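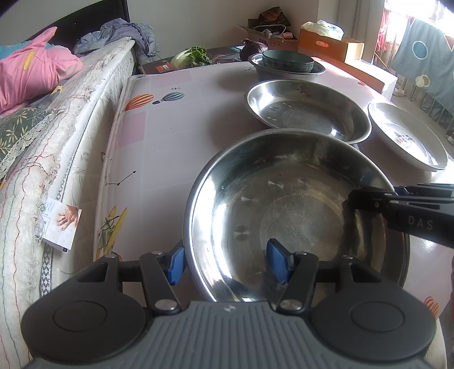 Galtomard Guest Rooms — room with table and bed
Tableware and table check, April round

Fill in one sheet for each room. Write OK, LOOK AGAIN or REMOVE after every line and put a comment also when the answer is OK, if there is something the next person should know. Do the check in daylight, before 15:00 if possible, with the main lamp switched on.

1. TABLE AND COVERING

1.1 Table stands steady when pressed at each corner
OK. I pressed all corners with the flat hand. It moves a little on the side of the bed, but this is the floor and not the leg.

1.2 Covering lies flat, no fold where a dish can tip
OK. It is the light pink one with the hot air balloons. Smooth it again after each meal, it likes to travel towards the bed.

1.3 Covering free from cuts, burns and sticky places
LOOK AGAIN. I felt one sticky place under my hand and washed it with warm water and a drop of Tistau. Please feel the same place at the next round. Do not use the strong cleaner, it takes the colour out of the print.

1.4 Nothing heavy or hot kept on the side next to the bed
OK. Keep the tableware on the other half of the table. A person who sits up in bed can easily push something down with the elbow.

2. STEEL BASINS

2.1 Rim is rolled all the way, no sharp point
OK, both basins. Go round the rim with a dry cloth first and with the finger only after. If the cloth catches, stop there and write REMOVE.

2.2 Bottom is flat and does not rock
OK. The large one has fine scratches in the bottom. Such scratches are from use and we accept them, as long as the nail does not stop in them.

2.3 No rust, no food rest under the rim
LOOK AGAIN. No rust found. Under the rim of the second basin there was a thin grey line which came off with the brush. It seems that the basins are washed inside very well and outside not so well.

2.4 Basins can be separated without force
OK. When they are put away one inside the other, please lay a piece of paper between them. Last winter two of them were stuck so hard that one was bent when we pulled.

2.5 Not used for heating
Reminder only. These are for washing fruit and mixing salad. They do not go on the ring, also not for a short time.

3. DISHES, PLATE AND BOWL

3.1 White dish with the flower: edge without chips
OK. Hold it against the lamp and turn it slowly. The dark line on the edge can hide a small chip, so use also the finger.

3.2 White dish: no crack through the flower
OK. I tapped it and the sound was clear.

3.3 White dish: place on the table
LOOK AGAIN. It must stand one hand away from the table's edge. I have written this in the last two rounds also.

3.4 Metal plate: not bent, no lifted edge
OK. It is shallow, so do not carry soup or hot water on it.

3.5 Green bowl: surface whole, inside and outside
OK. With the speckled pattern it is difficult to see a damaged spot — better to trust the finger than the eye. Wash by hand.

3.6 Green bowl: stands firmly on the metal plate
LOOK AGAIN. It slides when the plate is carried. Please carry them separately.

4. WASHING AND DRYING

4.1 Water hot enough
OK. The card from Celtden above the sink is still readable.

4.2 Everything dried before it comes back to the table
LOOK AGAIN. There were drops between the plate and the bowl when I lifted it. Five minutes more on the rack would be enough.

4.3 Cloths changed
OK. New pack opened, 100 pieces. Please write the month on the pack.

5. TO DO AFTER THIS ROUND

Brush the outside of both basins, also under the rim.
Move the white dish away from the edge.
Feel the covering again for the sticky place.
Ask Coşkun if they still sell the same white dish. We have one in reserve and I would like to have two.

Result for the room: may be used. No piece was removed. Next round in the coming month, same sheet, and please do not use pencil — the last one could not be read after it lay next to the sink.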